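Keep the Plastic Tub 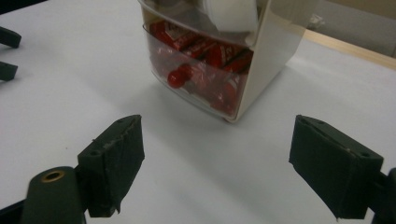

By the author of the Landeg household column

There is a plastic storage container on my white table most days, white and beige, and I have stopped apologizing for it. For years I was told that good storage should match. The catalogs want glass jars with labels, or woven baskets in graduated sizes. I think most of that advice is bad, and I think a plain plastic container does the work better.

In July I cleared out the cabinets. I had bought a set of Skuten baskets two years earlier, and the set cost more than 544 dollars by the time I had added the liners and the shelf risers. They looked fine. I could never see what was in them, so I bought a second bag of rice while the first one sat in the back. The baskets went to a cousin. The plastic stayed.

My argument is about use. A container on a table gets opened. A container on a high shelf, turned so the label faces out, gets dusted. If I am sorting screws, tea bags or crayons, I want the thing beside me at elbow height, and I want to be able to wipe it with a dishcloth when I am done.

Color matters less than people say. Beige goes with everything because it asks for so little. I have owned a Fokell bin in bright teal and I got tired of it in a week — it still holds light bulbs in the basement, where it can be as teal as it likes.

The fair complaint against plastic is that we already own too much of it. I agree. That is a reason to keep the piece you have. Throwing out ten good tubs to make room for ten bamboo ones does no favor to anyone except the store.

I would also leave the table mostly bare. White shows every crumb, which some people hold against it. I count it in its favor, as I wipe it more often than I ever wiped the dark one we had before.

So my advice is cheap. Before you order anything, take one container you already have, set it on the table, and use it for a month.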